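Jargate > Equipment > Textile handling > Pranen folding cell

Pranen folding cell for towels and small linen
Order code PR-284
Page last changed: November 29, 2018

The Pranen is a two-arm folding cell for hotel laundries, care homes and smaller linen services. It takes dry terry towels, bath mats and flat cotton pieces from an infeed table, finds two corners, folds to a stored pattern and puts the piece on a stack. The cell is delivered with table, control cabinet, floor scanner and two Ambaye soft fingers on each arm.

On this page you find the main data, and after it the rules of use which we ask every customer to read before ordering. Many questions to our support desk are answered there.

Main data
Number of arms: 2
Reach of each arm: 630 mm
Stored folding patterns: 17
Table surface: smooth laminate, wipeable
Fingers: Ambaye, silicone pads, exchangeable without tools
Area protection: Karnach floor scanner, one warning zone and one stop zone
Supply: single phase
Operating panel: fixed on the cabinet, key switch for the operating mode

Who is responsible for what
The cell leaves our works as a complete machine with a declaration of conformity. This declaration covers the machine as we have delivered it. If you add a conveyor, change the fingers for another type or place the cell so that the scanner field is reduced, you have changed the machine, and a new risk assessment must be made by you or by your integrator. We can help with this work but we can not sign it for you.

Please keep the risk assessment together with the manual, near the cell. An inspector will ask for it, and a new shift leader should also be able to find it.

Placing the cell
Leave a free passage on the operator side. Trolleys must not be parked in the warning zone, also not for a short time, as the cell will then run slowly for the whole shift and people will be tempted to change the zone. The zone is set at commissioning and locked with a password. Only a person named in writing by the owner should have this password.

Steam from ironers can disturb the scanner. If the Karnach window becomes misty, the cell stops. Wipe with the cloth that is delivered with it and do not use alcohol. When this happens more than once in a week, move the cell or improve the ventilation.

The floor must be level and dry. Fix the feet with the four anchors, even if the cell seems heavy enough to stand alone.

Working beside the arms
In automatic mode no person works inside the stop zone. In collaborative mode the arms move at reduced speed and with limited force, and an operator may feed pieces by hand at the front edge. Collaborative mode does not make the cell safe for every object. Pins, scissors, clothes hangers and seam rippers must never lie on the table. An arm with limited force can still push a sharp thing into a hand.

Long hair is tied back. Lanyards are taken off or worn under the clothes. Loose sleeves are rolled up. Rings are not forbidden, but they catch in the loops of terry cloth and we advise against them.

The emergency stop is tested at the start of each shift. Write the result in the log. A stop button which has been covered by a stack of linen counts as a missing button, and the cell may not run.

Clearing a stuck piece
1. Turn the key switch to manual and take out the key.
2. Wait until the lamp on both arms is white.
3. Open the fingers with the button on the wrist. Do not pull the towel out of closed fingers, the pads tear.
4. Check under the table also. Small pieces like face cloths fall behind the rail.
5. Leave the stop zone, close the side gate, and only then put the key back.

One person clears the cell. If two persons are needed, each hangs an own padlock on the key box.

Teaching a new pattern
Seventeen patterns are stored when the cell arrives. Your own pattern should first be written down as handwork, before anybody touches the panel. Let an experienced folder do the piece at normal speed and then again slowly. Note where the fingers take hold, which hem is the guiding hem, and on which side a logo must lie in the finished stack. Do this for each type of linen separately. A waffle cloth and a thick terry towel do not behave the same way, and a pattern taught on one should not be released for the other. 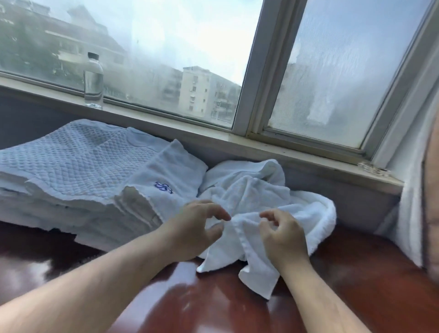 Folding by hand: both hands on a white terry towel, finished pieces stacked at the left.

Points to agree before the pattern is released:
- The starting state of the piece. A towel that lies in a heap needs a longer search for the edge than one which comes flat from the infeed.
- The height of the stack. The limit on the panel is set by you, but a soft stack leans before it reaches our maximum.
- The position of the logo, with a drawing or a photo in the pattern sheet.
- What the cell should do with a piece it can not identify. Our advice is the reject tray. A second and third try costs time and wears the hem.

Run every new pattern in manual mode first, then in collaborative mode with one trained person watching, and after this in automatic mode. Save the pattern sheet with name and version. Old versions are kept, not overwritten.

Recording of work
Some customers film the handwork for teaching. Ask the folder before, explain in plain words what the recording is used for, and store it only as long as your house rules permit. Guest names and room numbers on laundry tickets should be put away before the recording starts.

Inspection and wear parts
Finger pads: look at them daily, replace when the surface is shiny or cut.
Scanner window: wipe daily.
Arm brakes: yearly, by Jargate service.
Anchors and side gate: twice a year, in house.

Customers with a service contract are visited each July, when many laundries make their maintenance stop. Other months are possible on request - please write early.

Delivered with the cell
Manual on paper, pattern sheets (blank), padlocks, scanner cloth, one spare set of Ambaye pads, log book.

Request a quotation | Download manual | Spare parts for Pranen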